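Bench notebook, Tirier project, Vustbridge
23/10/2024

Third go at the house rules for handheld demos. Gizella Vincze has the second version with her comments on it in green, most of which say "who checks this?" She has a point. I wrote a rule that says operators must be "suitably rested" and I can't remember what I thought that meant at the time.

What we have agreed so far, so it's written down somewhere other than the whiteboard:

Marker cubes get looked at before every batch. Any lifted corner, scuff or thumbprint and the cube is swapped. No biro touch-ups on the black squares. I did this once and the tracking hated me for a day.

Jaws open and closed fully, twice, before the first take. If it sticks, tag it and put it on the Drorton shelf. Do not put it back in the drawer for someone else to discover.

One task per take. If you drop something, carry on and mark the take as a drop. We want the drops. Last batch had 200 takes and not one fumble in the log, and I have seen us all make lunch.

Kitchen tasks: cookers stay unplugged and cold. Lid on, lid off, food in, food out, buttons if the task sheet says so. Nothing under pressure, ever. Katalin Sipos wanted this in capitals and I said the rest of the page would look as if it didn't mean it. We settled on putting it first, where it now sits above the heading.
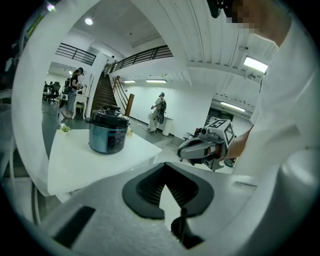

Then there is the question of faces, which took up most of the morning. The Bozsik guidance (their internal one, which they kindly let us read and then asked for back) says anyone recognisable gets blurred before the data leaves the building. Fine. It says nothing on when, or by whom, so in practice it was being done by whoever felt guilty first. New rule: blurring happens before upload to the shared drive, the person who ran the session does it, and a second person looks through a sample and initials the sheet. Gizella asked what size of sample. We said 2 takes in every batch, plus anything the first person wasn't sure of.

Still arguing over consent for people walking through. A sign on the door counts as telling them, according to Katalin. I said I walked past the fire assembly notice for a year before I read it. Left open. Whoever runs the session tells people out loud for now, and the sign goes up as well.

Storage: batches capped at 500 takes, then a new folder. The one called "final_new_USE THIS" is to be retired with honours.

Went through the old log against the draft to see how we'd have done. 132 takes would fail on the cube check alone, as there's no tick in the box. Possibly the cubes were perfect. Possibly the pen was in another room. Under the new rules those takes stay in but carry an "unchecked" label, and we don't use them for anything where position matters. Katalin would bin them. I'd rather keep them and be honest about it – storage is cheap and my wrists are not.

Objection from Gizella, recorded at her request: a checklist longer than the task will get ticked from memory. Agreed in principle. The draft is down to one side of A4, if you don't mind the font.

To do:
Get rid of "suitably rested". Replace with a break every hour, written on the sheet.
Ask Drorton if they'll sell spare cubes without the whole gripper.
Order more tags. The tags for faulty kit are themselves missing.
Trial the new sheet in January, after which Gizella gets the green pen back.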